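Gutachten zur Dienstleistung »Levo«
Erzählung

Der Auftrag erreichte die Prüfstelle Rurnen auf dem vorgeschriebenen Weg, als Schreiben der Firma Schnyder mit zwei Anlagen und der Bitte um beschleunigte Bearbeitung. Gegenstand war die Dienstleistung »Levo«. Die Anbieterin verpflichtete sich darin, häusliche Handgriffe mit Handgreifern vorführen zu lassen, die Vorführungen aufzuzeichnen und dem Kunden als Lehrmaterial für dessen Roboter zu überlassen. Das geprüfte Paket trug die Nummer 832 und die Bezeichnung »Kleiderbügel, Vereinzeln und Ablegen«.

Mit der Prüfung wurde Herr Shinji Shimada betraut. Er gehörte der Prüfstelle seit 30 Jahren an und hatte in dieser Zeit Hebebühnen, Waagen und einmal eine Drehorgel begutachtet. Kleiderbügel waren in seiner Laufbahn bis dahin nicht vorgekommen. Er legte einen Vorgang an, versah ihn mit dem Datum, 26. Juni 2021, und begab sich nach Skirkinwood, wo die Anbieterin ihre Räume unterhielt.

Empfangen wurde er von Frau Milagros Montoya, der Leiterin der Abteilung Vorführung. Sie wies ihm einen Stuhl zu, händigte ihm das Leistungsverzeichnis aus und bat ihn, während der Arbeit nicht zu sprechen. Herr Shimada sagte dies zu. Seinem Gutachten fügte er später die folgenden Aufnahmen als Anlage 5 bei.

Anlage 5: Arbeiten am Paket »Kleiderbügel« 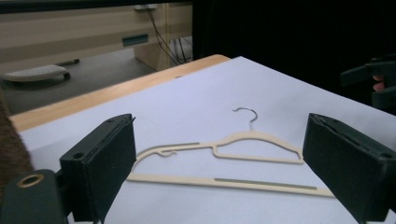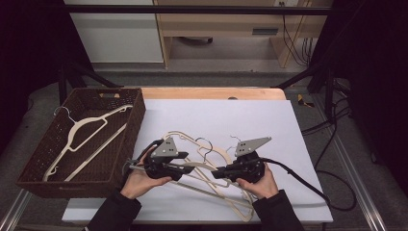
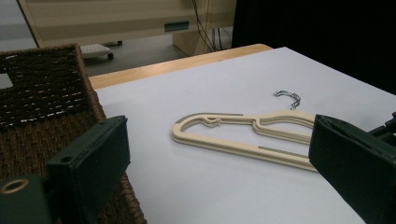 Nach 60 Minuten wurde eine Pause angeordnet. Herr Shimada erhob sich, trat an das Fenster des Nebenzimmers und blätterte in seinen Notizen. Das Formblatt der Prüfstelle sah die Rubriken Standsicherheit, Geräuschentwicklung und Bedienbarkeit vor. Unter Standsicherheit hatte er »entfällt« eingetragen, unter Geräuschentwicklung »gering«. Die dritte Rubrik war leer geblieben.

»Sie schreiben wenig«, bemerkte Frau Montoya.

»Ich habe die Frage noch nicht gefunden, die das Formblatt mir stellt«, antwortete Herr Shimada. »Bedienbar durch wen? Die Person am Tisch bedient die Greifer. Der Kunde bedient sich der Aufzeichnung. Und der Roboter bedient am Ende den Bügel.«

Frau Montoya erwog dies mit der gebotenen Sorgfalt. Sie erklärte sodann, ihr Haus vertrete hierzu keine Auffassung. Man schulde dem Kunden saubere Bewegungen, einen erkennbaren Anfang und ein erkennbares Ende. Was dazwischen an Zögern vorkomme, werde nicht herausgeschnitten.

»Auch das Zögern wird geliefert?«

»Es ist im Preis enthalten.«

Herr Shimada vermerkte den Satz wörtlich. Er dachte dabei an seinen Vater, der in einer Wäscherei gearbeitet und die Hemden mit einer kleinen Drehung aus dem Handgelenk auf die Stange gebracht hatte. Der Sohn hatte die Bewegung oft gesehen und nie erlernt. Eine Rubrik war hierfür nicht vorgesehen, und er unterließ es, eine solche zu beantragen.

Gegen Ende des Besuchs bat er, von seiner Zusage entbunden zu werden, um eine Frage an die vorführende Person richten zu dürfen. Dem wurde stattgegeben. Er fragte, ob man nach einem solchen Arbeitstag die eigene Garderobe anders öffne. Die Antwort lautete, man lasse seine Hemden seither über der Stuhllehne hängen.

Das Gutachten ging der Firma Schnyder im September zu. Es bescheinigte der Dienstleistung die Übereinstimmung mit dem Leistungsverzeichnis und empfahl die Abnahme ohne Auflagen. In der Rubrik Bedienbarkeit stand: »Gegeben. Das Zögern ist vollständig.« Die Firma bat schriftlich um Erläuterung dieser Stelle. Herr Shimada setzte ein Antwortschreiben auf, verwarf es, setzte ein zweites auf und legte beide Fassungen zum Vorgang.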